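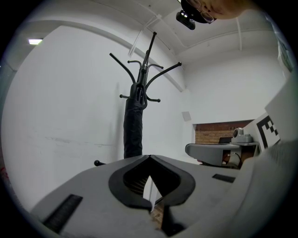

# The coat stand gets its own page

I promised a few of you a proper look at the coat stand, so here we are. It's black metal, it has curly arms with little balls on the ends, and I have become far too fond of it. We went without one in the back room for ages and everybody's coat lived on the nearest chair, or on top of somebody else's coat, or (mine, mostly) on the floor.

I wanted the old-fashioned sort, with hooks going off in all directions and a pole you can walk right round. The flat kind that screws to the wall would have been cheaper, but our walls at Trulleren are a nightmare to drill and I've got the filler stains on my jeans to prove it. The one up top is my favourite view, looking up at the hooks from low down with something black wrapped round the pole. It looks enormous from there! It isn't, I promise.

## Hooks, hooks and more hooks

The long arms are for coats and the short curly ones are for everything else – scarves, hats, the bag you only put down for a minute. There's a silver collar partway down the pole too, which I think smartens the whole thing up. I did wonder whether black would be a bit stern against all that white wall, but with the brick next to it, it looks just right to me.

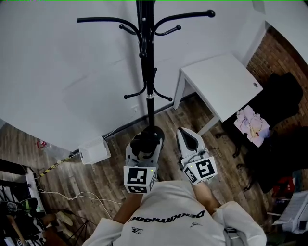 *Words by Mirta Insaurralde, 23 November 2020*

The white table by the bricks was there long before the stand was, and I spent a whole evening working out whether the two of them would get along. I had the stand on the other side of the room at first and kept catching my sleeve on it every time I went past with a cup of tea. Over by the table is better. You come in, you hang your things up, you drop your keys, done.

A word about moving it, as I've now done a lot of that. Take hold of the pole, low down, and keep it upright. Don't grab it by an arm, however handy the arm looks. I did that with the one at my old flat in Driscombe and it swung round and got me on the ear, and I had to go to a birthday lunch looking as if I'd been in a fight.

## Down at floor level

The base is round and black with a bit of silver in the middle, and it sits nicely on the wood floor. I'd like a tray of some kind beside it for wet umbrellas. For now there's a little white basket with mesh sides, and I keep meaning to decide what it's for. Gloves, probably. Dog leads, if my sister visits. 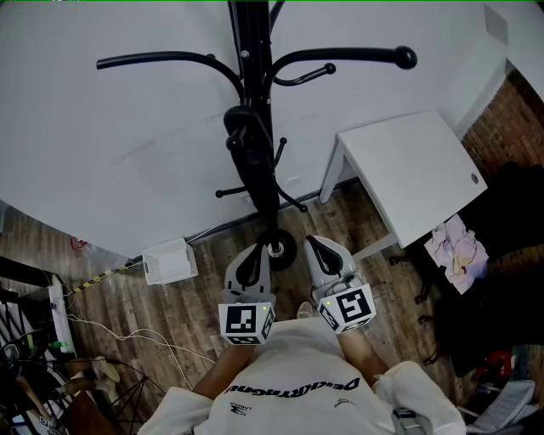 I haven't got to the cables yet. They're next on my list, along with the skirting, which wants a good wipe, and the marks on the wall, which want paint. My neighbour swears by a tin of Gallardo white she bought in May and has offered me what's left of it, so that may be my winter sorted.

## Loading it up

My one rule is to spread the weight out. If the heavy coats all go on one side I get nervous, so I put the first one left and the next one right, and visitors get told off (gently) if they spoil it. Long things hang best from the upper hooks, where they've got room to drop straight down without bunching up.

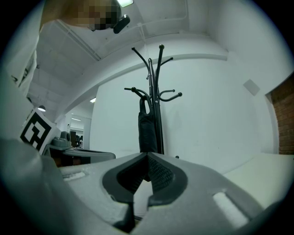
Bags I'm still undecided about. A light one is fine by the strap, but my work bag weighs as much as a toddler and it's better off on the table. I've also seen people tie a ribbon on one hook for each person in the house, which is sweet, though I know full well ours would be ignored within 2 days.

If you've got a stand like this one and have found a clever use for the very short pegs lower down, do write and tell me. I've tried hats and they slide off. Keys look daft there. My current idea is a shoehorn on a loop of string, and I'll put up another picture once I've found the string.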